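Tramness Home Build -- Gallery

Welcome to the pictures page of Tramness, a small pick-and-place arm I am building at home. The first parts were ordered in December, and since then the project has taken most of my evenings. The control board is a Kerari, and the motors came from Halmont. Please excuse my English, I write these notes without help.

The arm must learn to take two bottles at one time and keep them together. Before I draw the new fingers, I try every grip with my own hands and write down where the fingers go.

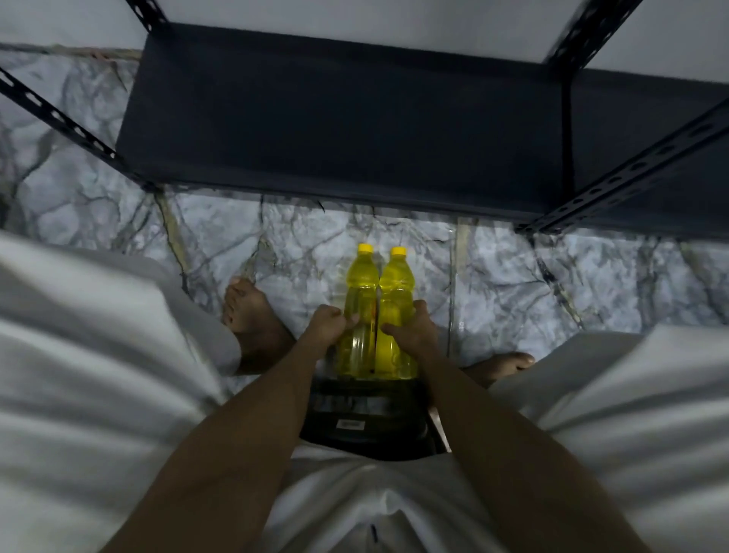
Two yellow bottles held side by side, one hand on each, near the metal shelf.

I like this grip because the hands stay at the same height. For the arm I will make two curved fingers with a soft pad of 10 mm on each side. The opening between them is 50 mm wider than in my old version, so I had to print the base again.

The old gripper completed 900 cycles before one gear lost its teeth. The drawings are in the Henao folder, together with the parts list. More pictures will come when the new fingers are printed -- probably not very soon.

Last update: 4th October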